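Vivek Ahuja @ Tamihana
April 20, 2019

1/ We have had the Pridero two-arm kit on trial for 15 days. Posting notes as I go for anyone thinking about the same package.

2/ The kit is two arms, two multi-fingered hands, the control software and a printed task sheet with small parts. Fivitz sells it. The task set is a separate line on the quote at $239. You can skip it and cut your own parts, but we wanted to start from something known.

3/ Setup took Naveen Uniyal and me six hours, mostly networking. The manual assumes a fixed IP and only mentions it in an appendix. Read the appendix first.

4/ Running the small parts task now. 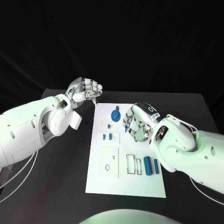
Task sheet with the blue pegs and cylinders, both arms over it.

5/ Pegs are the hard item. They are small, and the default grip force is set for the big cylinder. Drop it a lot before you try a peg. There is a slider for it under Hand > Limits.

6/ Wiring shows through gaps in the shell near the wrists. I would want covers before using this anywhere dusty. Asked Fivitz. Lyle Van Dusen there says covers are planned for November, price not set.

7/ Cables run loose on the table. Bring your own clips.

8/ Support has been good. Two tickets, both answered the same day. The service plan is $997 a year and includes one hand swap. We have not decided on it.

9/ Guangming Liang asked if it will run with the older Flondonwood controller. No. I tried. You need the one in the box.

10/ Trial ends next week. Will post the grip settings we ended up with.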